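Brolau household tasks study: frequently asked questions

Answers to the questions we get most often about the method and the first results.
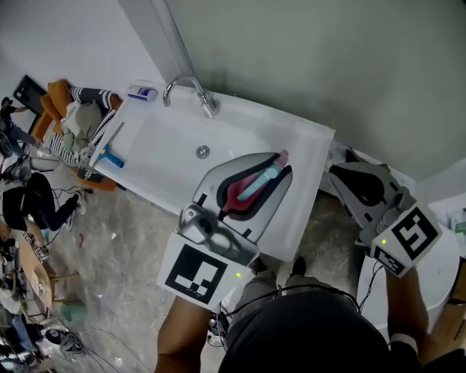
What is the study about?

We want to know whether a robot arm can learn small household jobs from recordings of people doing the same jobs with hand-held grippers. Brolau covers tidying and cleaning at a bathroom sink. Folasade Okafor leads the work and Imad Tannous looks after the training side.

Why use hand-held grippers and not drive the robot directly?

Speed, mostly. A person with a gripper in each hand can work at something close to a normal pace, and no robot has to be in the room. Driving two arms remotely was much slower in our trials and people got tired.

What are the square markers on the grippers for?

They let the software work out where each gripper is and how it is turned. Every gripper carries one on its lower body. If a marker is out of view for too long, that part of the recording is dropped.

How much data did you collect?

The first set has 357 recordings made over 36 sessions. Each session lasts up to 2 hours, including breaks and calibration.

Do you tell people how to do the task?

We tell them what the end state should be, for example that the tubes should be back on the rim of the sink. How they get there is up to them. Early on we gave step-by-step instructions, and the recordings came out too alike to be of much use.

Does the policy work on a real robot?

Partly. It picks up and puts down small tubes well when they lie apart. It still does badly when two are touching, and it often grips too close to the cap. Efe Danladi is testing a change to the loss that may help with this.

Will it work in a different bathroom?

We don't know yet. The Agyeman set, planned for October, will use other sinks and other wall colours.

Can I use the recordings?

Not at present. Femi Dauda is checking them for faces and other personal details first. Once that is finished we will put a request form on this page.

Who can I contact?

Write to Femi Babalola through the contact page and put Brolau in the subject line. Messages are read on Mondays.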